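### 4.2 Handicap ratings and the start line

Handicap systems promise that a heavy cruiser and a light racer can share a course and go home with comparable grounds for complaint. The Gratuvwood club series was chosen for this study because its skippers complain in writing. Every race produces a results sheet, a protest folder and, from May onward, a long email thread, and all three were made available to us by the club.

We treated each boat's corrected time as the sum of three parts: the rating, the weather, and whatever the crew did about either. The first is published. The second was taken from the shore station at Dedow, which sits behind a stand of pines and has strong views on how little wind there is. Readings from the station were adjusted upward using the method of Section 3.1. The third part is what remained, and the rest of this section concerns it.

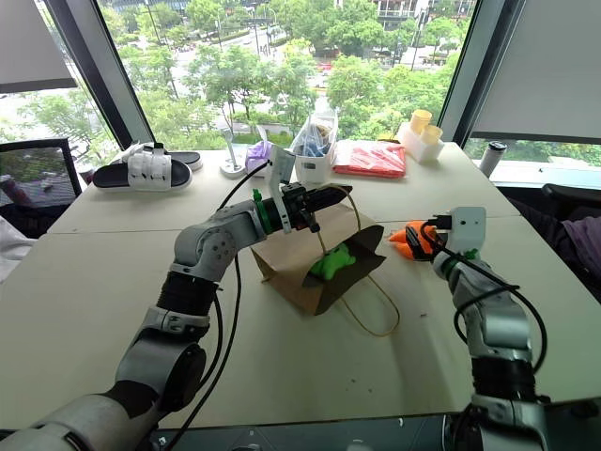

Most of the remainder was settled before the boats had gone anywhere. A crew that crossed within 5 seconds of the gun kept most of its advantage to the first mark, even when its rating said it should not. Crews starting late tended to tack off in search of a private breeze. A few found one. The others wrote to the club, and their letters form the larger part of the protest folder.

The effect was strongest on the short Skelgate course, where the first leg is a mere 4 cables and the line is laid between a buoy and a moored barge. Skippers favor the barge end by long tradition. In a left-hand shift the buoy end is plainly better, and we had expected the fleet to move there as the season went on and the results piled up. It stayed at the barge. Asked why, one skipper told us that the barge end was "where the start is."

Han-gyeol Sung, reviewing an early draft, suggested that crowding at the barge might be a rational response to bad wind data: if you don't know which end is favored, stand next to somebody who looks confident. We tested this by comparing races before and after the club began posting a wind reading on the committee boat. Behavior did not change. The board was large and the numbers were easy to read, so we are left with the view that confidence is catching and arithmetic is less so.

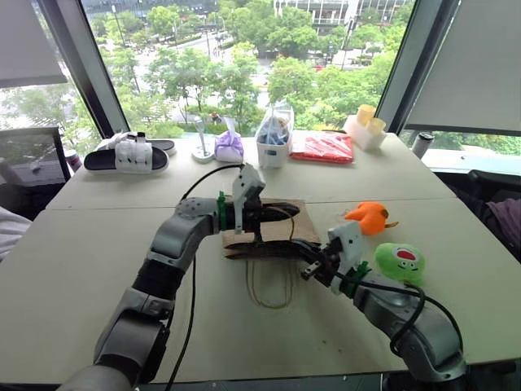
**Figure 3.** Two arms at white tables; the left gripper holds the edge of a flattened brown paper bag.

A word on the ratings themselves. Under the Hwang correction, which the club adopted on 12 Aug 2022 after a meeting that ran well past supper, a boat's allowance shrinks as the wind builds. On a course of this length the change is worth a boat length or two at the finish. The average penalty for a poor start was larger than that in every wind band we looked at - and yet the correction has drawn far more correspondence. We suspect this is because a rating can be appealed.

Two limits should be noted. Recalled boats were dropped from the sample, which flatters the early starters, and the finishing times were taken by hand. Section 4.3 turns to the downwind legs, where the same crews make different mistakes.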